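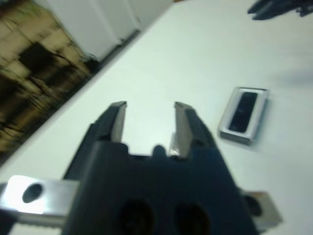 Drying Shin Guards

Separate the pads from the sleeves after every match. Wash sleeves in cool water and hang them indoors.
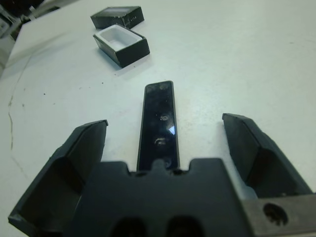 Long black item, upright

Cleaning Soccer Boots

Knock off mud at the door — never in the sink. Members of Greltdale teams should loosen the laces fully before brushing.
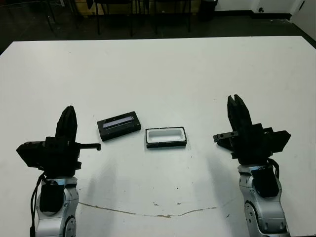
Storing Match Balls

Release a little air before the summer break. The Pagano Field store holds some 300 balls and closes at noon on Tuesday.
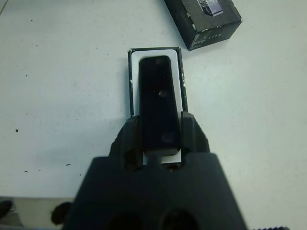 Black device with rounded corners

Washing Team Shirts

Turn shirts inside out and omit fabric softener.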